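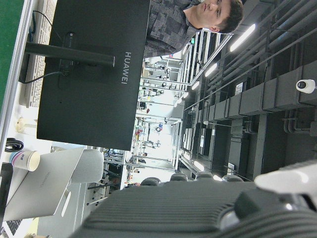
*Wrist view at a desk workstation, with the back of a monitor, a laptop, a paper cup and a coiled cable.*

# Pay for the Second Demonstrator

The usual argument about teaching robots by demonstration is an argument about hardware. One side wants the operator to hold the arm and push it through the motion. The other side wants a leader arm, a headset or a pair of handheld controllers, with the robot following at a distance. Both sides have data, and both treat the operator as a fixed quantity. I think the operator is the largest uncontrolled variable in the whole process, and that most groups spend their money in the wrong place.

My own experience is with desk and bench tasks: routing a cable, closing a laptop, moving a cup away from a keyboard. These are dull tasks and they are harder than they look. A desk has reflective surfaces, things that deform, and things that must not be tipped over. A coiled cable has no single correct grasp. Two competent people will pick it up in two different places and both will succeed, and a policy trained on the two of them will sometimes reach for a point halfway between.

## What hand guiding gets right

Kinesthetic teaching, where a person moves the arm directly, has one real advantage. The operator feels contact. When a connector seats, there is a small change in force at the wrist and the operator responds to it without thinking. The recorded trajectory slows in the right place. I have compared guided and remote recordings of the same insertion and could usually pick out the guided ones from the velocity plot alone.

It has two costs. The first is that the operator's hands and forearms end up in the camera views, and a policy can learn to depend on them. Masking helps, and so does replaying the trajectory with nobody touching the arm, but replay doubles the robot time and fails on anything that deforms. The second cost is fatigue. Gravity compensation is never perfect. After an hour of pushing an arm around, people begin to take shorter paths and stop correcting small errors in wrist angle. The data gets worse in a way that no per-episode success label will show.

## What remote control gets right

Remote control keeps the person out of contact with the arm. The recorded commands are also the commands the robot can execute, which removes a category of mismatch that hand guiding leaves in. If the leader arm asks for something the follower can't do, the episode fails immediately and the operator learns from it.

The weakness is perception. If the operator stands a few steps away and looks at the desk directly, they are using information the policy will never have. They can see behind a monitor by leaning. The wrist camera can't lean. A large dark panel can fill a good part of the wrist view, and the gripper takes up another part of it. In what remains, the policy has to find a white cup on a desk, possibly at an odd tilt. The operator had no such difficulty, and so the demonstration contains no behavior for dealing with it. There is no pause and no small reorienting motion to bring the target into view.

The known remedy is to make operators work from the robot's cameras only. It is unpopular. Throughput drops, sometimes by half, and new operators dislike working from a tilted view. I would still require it for at least a share of every dataset. The slow, searching episodes it produces are the ones that teach recovery.

## The Griltix sessions

We ran a desk-clearing task last July under the project name Griltix. The plan called for 700 episodes from one skilled operator, on the theory that consistent data trains a cleaner policy. The theory is correct as far as it goes. The policy was clean. It also failed when the laptop lid was opened past the angle that operator preferred, and it had no idea what to do after a missed grasp, since she almost never missed.

We then collected from 3 operators, each given 30 minutes of practice and a one-page protocol. The protocol fixed the grasp order and the home pose and left the approach path free. The final set came to 2825 episodes, many of them ugly. The resulting policy was slower and less elegant, and it finished the task more often on desks it hadn't seen. I don't claim this result transfers to every task. For tight-tolerance assembly I would expect the opposite, and I would go back to the single expert with her hands on the arm.

What I do claim is that we could have learned this earlier and for less. Before Griltix we had spent most of a quarter evaluating controllers, including the Fidedia leader arm and the Rathnayake handset. The difference between them, on our task, was smaller than the difference between one operator's morning and the same operator's late afternoon. We had the logs to show it and had never plotted them by time of day.

## Where the budget should go

A group with a fixed budget should buy an adequate input device and stop there. The money left over should go to paid operator hours, and those hours should be split among more people than seems efficient. Sessions should be short. Each episode should carry an operator code, a start time and a note on which view the operator used. These fields cost nothing to record and can't be reconstructed later.

Failed episodes should be kept and labeled. A missed grasp followed by a successful one is worth more than another perfect pickup, and yet the default button on most collection interfaces still discards it. At Astamgate we moved the discard function behind a second confirmation on a Tuesday, and the number of retained recoveries rose that same week.

The objection I hear most often is that varied operators produce multimodal data, and that multimodal data breaks simple regression policies. That was a fair objection when simple regression was all we had. Current policy classes handle several modes tolerably well, provided each mode is represented by enough episodes. The protocol sheet takes care of much of the rest. If two operators disagree about which side of the cup to approach from, decide it on paper before recording. If they disagree about speed, leave it alone.

Our protocol sheet is now in its fourth revision. The current draft adds a line requiring the first ten minutes of every session to be done from the wrist view.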